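Plonstead Cider Orchard Restoration
Progress report to the Fidberg Fund
6/29/05

Summary

This report covers the second half of the grant year. The main pruning is finished, the new trees are in the ground, and the drainage work on the lower field is behind schedule. Spending is within the budget you approved. We are asking for one change, to move part of the signage money to fencing, and it is set out near the end.

Trees

The old orchard at Plonstead had not been pruned in a long time when the grant began. We now have 729 standing trees on the map, each with a tag and a line in the record book. The worst of the dead wood came out over the winter. A number of the oldest trees are hollow but still bearing, and we left those alone apart from taking weight off the long limbs on the road side.

We planted 90 young trees in the gaps in the top three rows. They are on a semi-dwarf rootstock from the Ganunex nursery, which delivered two weeks late but in good condition. The roots were kept damp in the shed until the ground could be worked. All of them leafed out. A few have aphids on the new growth, and we are pinching off the bad tips and leaving the rest.

The variety list is still not complete. Several trees in the middle rows match nothing in the old planting book, and the book itself has pages missing. We will collect fruit in the fall and try again with the fruit in hand. Leaves and bark were not enough to go on.

Deer

Deer got in twice in May along the creek side, where the old wire had come off the posts. They browsed the tips of the young trees in the top row. We put tube guards on everything that had been touched and restrung the wire as a stopgap. It is holding, but the posts are soft at the base and will not last another winter.

Drainage

This is the part of the project that is late. The trench along the lower field was supposed to be dug by spring. The ground stayed too wet to bring the digger in without tearing up the grass, and by the time it dried out the contractor had gone to other work. We have a new start date after the harvest. The pipe and stone are paid for and stored behind the press shed, so the cost will not go up. Until the trench is in, the bottom two rows will sit wet after heavy rain, and we have held back from replanting there.

Pressing and bottling

Last year's fruit was pressed on the site in small lots, with the Jin press we bought in the first half of the grant. The press works well. The cloths wear faster than we were told they would, and we have added a spare set to next year's budget. We pressed the sharp and sweet apples separately and blended afterward. The blend with more of the russets was the one people asked for.

We filled 900 bottles in all. Most went to the members who put in picking days, and the rest were sold at the spring open day. The money from sales went back into the tool account and is shown on the attached sheet.

Screw caps have been easier to manage than corks. They need no special tool, and the seal can be checked by hand at the table. 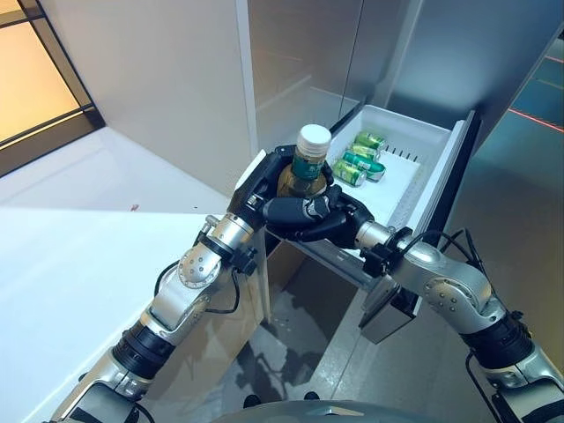 One member wrote after the open day: I picked in the lower rows for two seasons, and the juice from down there always tasted thin to me. If the drains go in this fall I would like to see those apples kept apart next year, so we can tell whether it made a difference. I would also be glad to have the harvest date sooner. Last year I heard a week ahead and had to miss the first weekend.

We agree on both points. Fruit from the lower rows will be pressed as its own lot for the next 2 seasons, and the harvest dates will go out to members a month ahead.

Budget change requested

The signs came in under the estimate. We would like to use what is left on that line for new posts and wire on the creek side. The total grant does not change. If you approve, we can order the posts in July and have the fence up before the fruit colors.

Next six months

Summer pruning of the water shoots, starting in the top rows
Creek side fence, if the change is approved
Harvest and pressing, with fruit samples kept from the unnamed trees
Lower field trench and pipe
Order for the second batch of young trees, to be placed with the nursery before the end of the year

Receipts and the tree map are attached. The record book is kept in the press shed and can be seen on any visit.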